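4.2 Compartments, see-through walls, and the habit of putting small things back
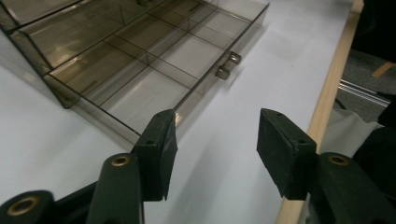 Figure 3. A divided drawer in tinted, see-through brown acrylic, with two small metal knobs on its front wall.

When we first sat down with the household diaries, we expected the larger pieces of furniture to take up most of the pages. We had asked people to write about storage in general, after all, and we had left them plenty of room to complain about closets. What came back in October was a great deal of writing about very small things: earrings, hair ties, spare buttons, thumbtacks, the little screws that come with a shelf and are never needed until the day they are. Of the 145 diaries returned to us, 127 mentioned at least one place in the home kept for objects that would fit in a closed hand, and many of them came back to that place again and again over the weeks. We had planned a single paragraph on the subject and ended up with this section.

The type of container shown in Figure 3 came up often enough that it deserves to be treated on its own. Diary keepers had a whole family of names for it (the jewelry drawer, the bead box, the little brown drawer, and in one home simply "the grid"), and the names tell us something about how loosely such an object is tied to any one purpose. Thin dividers cross one another to make rows of square and rectangular cells, and what goes into the cells is left entirely to the owner. A drawer of this sort might spend two years on a dresser with rings in it and then move to a desk and fill up with paper clips, and the diary keepers who described such moves did not seem to think of them as anything remarkable. We found this rather touching, and also useful, as it allowed us to compare the same type of container across bedrooms, craft tables, and kitchens without having to pretend that they were different things.

Our first observation concerns the grid itself. In the pilot interviews Roya Amini had noticed that people tended to talk about their cells as if they were addresses. They would say that the safety pins lived "in the corner, at the back" or that the studs were "second row, next to the chains," and they would point in the air as they said it, even when the drawer was in another room. We went back to the diaries with this in mind and found the same manner of speaking there. People who kept small things in an open bowl or a tin almost never wrote this way. They wrote about digging, tipping out, stirring with a finger. One participant, whose sewing supplies lived in an old cookie tin, described the search for a single snap fastener in such loving and exasperated detail that Wondimu Mamo read it aloud at our project meeting, and we have included it in full in the appendix.

There is a cost to the addresses, though, and the diaries are frank about it. A grid asks its owner to decide where a thing belongs every time the thing is put down. Late in the evening, with the lights low and the bed waiting, a pair of earrings does not always get that much thought. Several participants wrote about a cell that had slowly become the cell for everything – the one nearest the front, usually, or the one under the hand when the drawer was only partly open. We took to calling this the landing cell. It appeared in homes we would have described as very tidy as well as in homes where the tidying was done in a hurry before guests came. Once a landing cell had formed, it tended to stay, and the people who tried to clear it generally wrote a week or so later that it had filled again. A few had made their peace with it and gave it a name of its own. "Odds and sods," wrote a participant whose grandmother had used the phrase, and who admitted she would feel a little lost without it.

Our second observation has to do with being able to see through the walls. We had assumed, going in, that people would prefer their containers to be as clear as possible, and the literature on kitchen storage had encouraged us in this. Among the small-object containers the picture was more mixed. Tinted plastic was well liked. Participants wrote that it let them check what was inside without making the top of the dresser look busy, and that dust and fingerprints bothered them less than they had on a clear box. Others disagreed quite firmly. For them the brown color swallowed small dark items, so that a black hair pin on the floor of a cell had to be found by touch. Gold and silver things fared better, and so did anything white. Gianni Gatti, who kept a diary himself during the pilot (we all did, with varying degrees of discipline), moved his collar stays from one container to another and back again on these grounds, and the rest of us heard about it at some length.

It would be easy to make too much of color here. When we asked follow-up questions, a good many people who had praised the tint in writing told us that they had chosen the container because it matched a lamp, or because it had been a gift, or because it was the one left in the store. The reasons given for keeping a thing and the reasons for having bought it had drifted apart, as they do for most of us, and we have tried to report them separately wherever the diaries made that possible.

Our third observation is about opening and closing, and it is the one that surprised us most. Knobs are humble parts and we had not thought to ask about them. Even so, participants brought them up without any prompting, chiefly in connection with mornings. A small drawer is often opened with one hand while the other is busy with a hairbrush or a cup of coffee, and the whole housing may then slide forward along with the drawer. People dealt with this in all sorts of ways. They pushed the case against the wall, or set a heavy book on top, or put a scrap of shelf liner underneath, or pressed down on the lid with an elbow. Some gave up on the housing altogether and left the drawer standing on the table by itself, where it became a tray. This last habit matters for our argument, as a drawer used as a tray is always open, and the diaries suggest that an open grid is put in order more often than a closed one. Chidubem Haruna has suggested that we think of it as a matter of company: an open tray is in the room with you, and you tidy it a little each time you pass, the way you might straighten a cushion.

We tried to look at this more carefully in the Fandine homes, where we were able to visit in person and spend a full morning in each. The procedure was simple. We asked the person who used the container most to put away a small mixed handful of their own things, chosen by them, first with the drawer in its housing and then with the drawer set out on a table. We did not time anyone. Our interest was in what they said as they went along and in where their hands hesitated. With the drawer in its housing, people worked from the front and seldom reached the rear row unless they pulled the drawer out most of the way. With the drawer on the table, they turned it to suit themselves, often at an angle to the edge, and the rear row came into use. Almost 100 remarks were noted down by Primo Fabbri over these visits, and a large share of them were about reach: fingers too wide for the narrower cells, nails that clicked against a divider, a ring that had to be slid up the wall of its cell before it could be picked up.

That last detail turned out to be a common one. Square cells with flat floors hold small things securely, but they also give the fingertips very little to work with, and flat items such as coins, washers, and plain buttons were the hardest to lift. Participants had their remedies here as well. Cotton pads, a fold of felt, the foam from a packing box cut down to size. The Ngui household lined only the cells that held flat things and left the others bare, and the eldest daughter explained this arrangement to us with a thoroughness that we could only admire. Linings had the further effect of hiding the floor of the cell, which several people liked and others found dusty.

Readers familiar with our earlier work in the Bristach apartments may remember that we argued there for fewer and larger containers, on the grounds that people lose track of what they own when it is spread over too many places. We would like to soften that view. For objects of the size discussed in this section, the number of compartments seems to matter less than whether they can all be taken in at a glance, and a single divided drawer, left where it is seen every day, gave our participants a fair amount of quiet satisfaction. They wrote about it in the diaries with real warmth – the pleasure of a row all filled, or of one cell kept empty for something not yet bought. We do not have a good measure for that pleasure, and the scale we borrowed from the Zurkeo survey was plainly built with closets in mind. The shelves and cabinets to which that scale is better suited are taken up in Section 4.3.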